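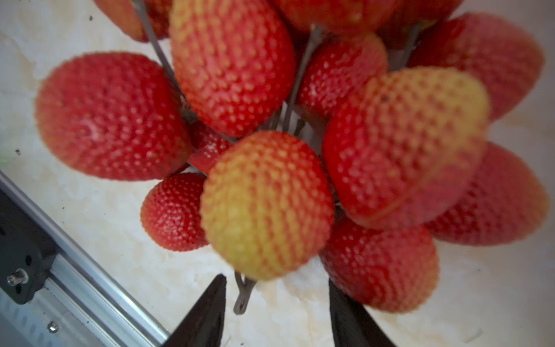

Artificial strawberries on a marble-like tabletop.

Milidlow Community Help – Household Economy and Prices

Why does my household spending rise when the published inflation rate is falling?
Posted by Krum Jurić, 10 September 2026

I would be grateful for an explanation of a matter that I have been unable to resolve from the published material. The most recent bulletin from the Stotley regional statistics office states that annual consumer price inflation has declined to 2 percent. My own records do not agree with this. I maintain a spreadsheet of all household spending, and my monthly outlay on groceries, heating and bus fares has increased by 30 dollars since last October, from 400 dollars to 430. By my calculation this is an increase of 7.5 percent.

I have not changed the stores I use, and the number of persons in the household is the same. I should therefore like to know whether the official figure excludes certain items, whether it is calculated over a different period, or whether I have misunderstood what the rate is intended to measure. I would also like to know whether it is proper to cite the official figure in a letter to my landlord, who has proposed a rent adjustment "in line with inflation" without naming a source.

Reply from Dezső Medve

The official rate and your own rate are both likely to be correct. They answer different questions.

A consumer price index follows the cost of a fixed basket of goods and services. The weight given to each item reflects the average spending of all households in the survey. The Stotley bulletin lists 182 items in its basket, and groceries, heating and bus fares together form only a part of it. Clothing, furniture, telephone service, recreation and many other items make up the remainder. If the prices of those items have been flat or have fallen, they will hold down the overall rate even when food and energy continue to rise.

Your spreadsheet covers three categories. A household that spends most of its income on those three will experience a higher rate than the average whenever they rise faster than the rest. The bulletin contains a table of rates by category, usually placed after the summary pages, and it is this table that should be compared with your records. 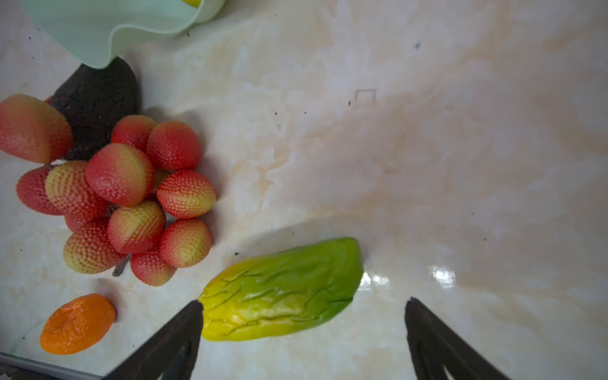
A second point concerns the difference between prices and spending. The index measures the change in price for the same quantity of the same item. Your spreadsheet measures the total amount paid. If you purchased slightly more heating fuel this year, or moved from a store label to a more expensive one, your spending would rise even if no price had changed. To separate the two effects, it is advisable to select several items that you buy regularly in the same size, and to compare the unit price on an old receipt with the unit price today. Package sizes should be checked at the same time – a smaller package at the same price is treated as a price increase in most indexes, but it is easily missed in a household record.

It should also be noted that a falling inflation rate does not mean falling prices. A decline to 2 percent means that prices are still rising, only more slowly than before. The increases of earlier years remain in the price level.

With regard to the letter, you may cite the official figure, provided that you state the publisher, the month to which it refers, and whether it is the all-items rate or the rate for rent. These may differ considerably. The wording of your lease takes precedence, and many leases name the index to be used.

Reply from Abreu_Reader

Mine went up too. I do not place much trust in the official numbers. Groceries at the Britatmont market are far higher than they were and everyone there says the same. You should ask the landlord to put his calculation in writing.

Reply from Krum Jurić

I thank both respondents. I have located the table by category, and the rate for heating is well above the all-items rate – this appears to account for much of the difference. My lease refers to "the annual index" and names no publisher. I have written to the landlord to request the source and the month, and will add his response to this page when it is received.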